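Tue 11 July
2 min read

I have a towel problem. Not the big fluffy kind (I have two of those and they're both gray and sad), I mean the little microfiber ones you buy for dusting and then own forever. I counted mine this weekend and got to 34, which explains why the drawer under the sink won't shut!

So I've gone down to two colors. Orange is for anything greasy, blue is for everything else, and the old mixed ones went to Drita for her bike. Folding is still where I fall apart. I like a loose fold, she likes sharp corners, and we've agreed to stop discussing it.

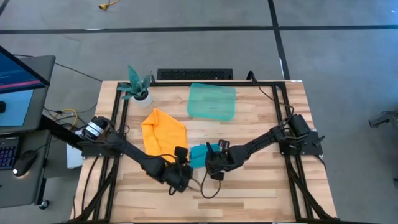
Orange one folded, blue one still a crumple.

The other half of the plan is a shallow see-through bin, that minty green sort. I had a deep basket before and whatever landed at the bottom stayed there until December. With a shallow one I can see what I've got, and it's easy to rinse out. Mine holds nearly a week's worth if I roll them, less if I get lazy and stuff them in.

Oh, and wash them with no fabric softener, please. It ruins them. Low heat or just hang them over a chair. 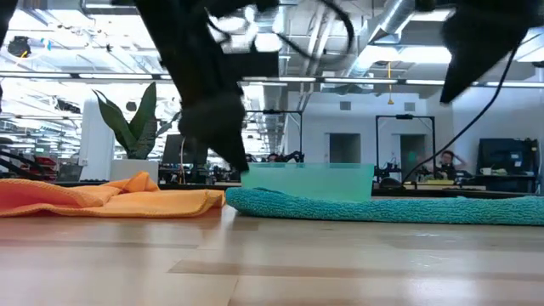 Bin parked on the blue towel, orange one all bunched up next to it.

Next up is the drawer itself, which still has 4 dead sponges and a Fluvlow catalog in it. Wish me luck.

Filed under: Home stuff, Small tidying

Recent posts
The snake plant that won't quit
Soup weekend in Ulldale
What I keep under the sink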